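Flurside Manipulation Software Program
Progress Report to the Erkix Fund, Second Reporting Period
Submitted by the Zuvico project office

Summary

Work in this period centered on the planning and grasp control software that the Erkix Fund supports. The new motion planner is in daily use in simulation, the grasp monitor has been rewritten, and the scene library has been extended to 22 tabletop layouts. One deliverable, the replay tool, is behind schedule. No change to the total budget is requested.

Planning

The planner now accepts a grasp target and an approach direction as separate inputs. In the previous version the two were tied together, and a small change in the target could produce a very different arm path. The planner also checks the wrist and gripper housing against nearby objects before it commits to a final approach. This check was missing in the first period and accounted for most of the failed runs listed in our last report.

Planning requests that return no path within 10 seconds are now logged with the full scene state, so that each one can be opened again by a developer without repeating the run.

Grasp monitoring

The grasp monitor reports the state of each finger separately. An object may rest against one finger while the other remains clear of it, and the earlier software recorded such cases as completed grasps. The new version labels them as partial and holds the arm until the controller has decided whether to close further or back away. Thin and upright items remain the hardest class, and 11 of the layouts now include at least one of them.

Perception

Pose estimates are computed from a wrist view and a wider room view. Agreement between the two is good on large cases and boxes. It is weaker on small items whose front face is turned from the wrist view, and we have assigned additional time to this problem.

Replay tool

The Sipos replay tool was due at the close of this period. Recording works as planned, but stepping backward through a run still loses the gripper state at certain points. We expect to deliver the corrected tool in April.

Next period

The team will complete Sipos, add 4 layouts with stacked objects, and prepare the planner interface document for outside review. A revised task schedule is attached as Annex B.
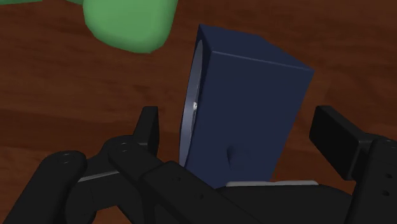
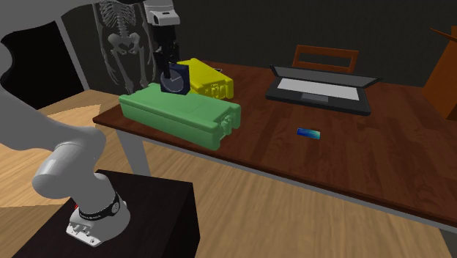 Simulated tabletop layout used in planner and grasp monitor development: gripper close view (first) and room view (second).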